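Open day at Citia: gloves off, tags on

I nearly didn't go. It was raining sideways, the car park was a field, and the map on the flyer had the entrance on the wrong side of the building. But a friend had sent me the link three times (three!) and I do like a nose round other people's workshops, so on 6/3/18 off I went with a flask and my good boots.

Citia is the place behind the old dairy, the one with the green roller doors. They train up machines for use at home: making beds, folding, picking things up off the floor, that sort of work. I'd been hoping for robots whizzing about. There was a bit of that, but most of the day was about rules, and I came home with eleven pages of notes about rules, and I'd go again tomorrow.

We were signed in by a very cheerful lad on a stool who gave us each a lanyard and read us the house rules off a card. Bags in the lockers, no leaning over the yellow line, and if you hear the two-tone buzzer you stand still. Stand still! I'd have run. Apparently running is what they spend their lives trying to train out of visitors, as an arm that has been stopped stays where it is and a person who's legging it tends to meet it with their forehead.

First stop was the long bench room, where the fixed arms are. The man from Laner, who make the guarding, took us through how the fences are set out. I hadn't realised how much of it is sums. You work out how fast the arm can go, how long it takes to stop, and how far a person can reach in while it's stopping, and that tells you where the fence goes. Then you go back and do it again whenever somebody changes the gripper, because a longer tool reaches further. He'd seen a shop fit a longer tool and leave the fence where it was. He didn't say what happened, he just pulled a face.

He also had a good moan about gates propped open with a chair. There was a chair next to the gate. He moved it while he was talking!

Then a demo of the soft-stop mode, where the arm is allowed to share space with people and backs off when it touches you. We could have a go if we took off rings and watches and tied hair back. I put my forearm in the way and it gave me a nudge like a cow at a gate. It has been set up with a force gauge, a proper one, at every spot where it could press a person against the table, and the readings are kept in a ring binder on a string. I asked why a binder and got told that the binder has never needed a password. Fair enough.

Tea was in the corridor and was dreadful. The flapjack was superb. I got chatting to a couple who'd driven 58 miles for this, and they run a small care home and wanted to know whether any of it would be any use for changing beds. The answer they'd been given was "not yet, and ask us about washing it", and that second half set the three of us off for a good ten minutes. How do you clean a gripper that's been in somebody's bedding? Who checks? I wrote it on my hand to ask later.

After tea came the talk I'd come for. Brigitta Tanner looks after working practice for the home side, and she had a room full of us on folding chairs and not one slide. Her subject was the hand-held tools, the grippers people carry about and work themselves so that the machines can learn from how a person does it. She reckons everybody writes rules for the robot and hardly anyone writes them for the person holding the tool, and that person is on their feet in a stranger's bedroom reaching across a mattress.

So they wrote their own, and it's kept short enough to read at the front door. I've copied down the bits I caught:

Ask the householder which rooms and which drawers, and get it in writing before the kit comes out of the case.
Family photos, post and medicine are turned round or put away by the householder, never by the operator.
Check the finger pads for grit and loose edges before touching any fabric.
Wipe the pads between homes, and change them if they won't wipe clean.
Close on the cloth slowly, and stop if a thread catches.
No lifting anything you wouldn't lift one-handed.
Two hours, then a proper break, and swap hands if you can.

The wiping one answered my question, so I licked my hand clean (sorry).

There was a lovely argument about fringes and tassels. Someone at the back thought they ought to be banned from the job altogether and Brigitta said no, people own tassels, the robot had better get used to it. What they do is have the operator look for them first and say out loud where they are. She's big on saying things out loud. The same goes for anything with a long pile, where the pad can get a grip on the fluff and leave the blanket behind, and for slippery stuff, which wants a bigger pinch taken well in from the edge.

She passed round a couple of copies of the Marti newsletter, which has been running a series on all this, and I was allowed to keep mine. The bedroom page is the one I keep going back to.

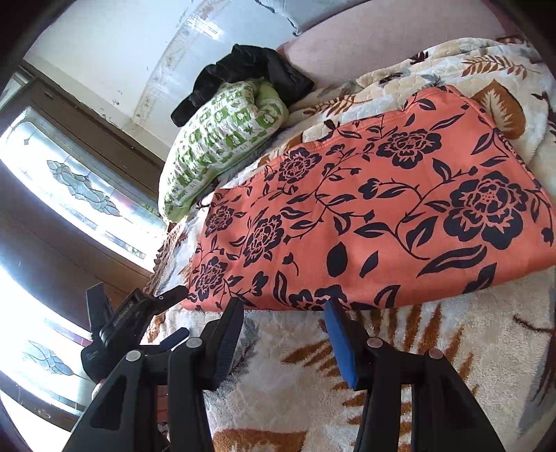 Marti News, issue 902, page 2

I like it because it's a real bed, with a fuzzy leafy blanket underneath and that fabulous orange one with the black flowers folded over it, and the gripper comes up right at the orange one's lower edge. One pad is black and ridged and the other is blue, so you can see what she means about looking at the pads each time. And there's the fringe hanging down the side of the bed, tassels and all! I'd have missed that completely if I hadn't just sat through the argument.

Last thing was the Ketel stand by the door, where you could try on wrist supports and fill in a form about where it aches after a shift. I haven't done a shift of anything since I retired but I filled it in anyway (left thumb, knitting). They were very nice about it.

If you fancy going, the next open day is in May. Wear flat shoes, take your own tea, and park by the hedge, as the bottom of the field was a bog by three o'clock and it took two of us to push a Fiesta out.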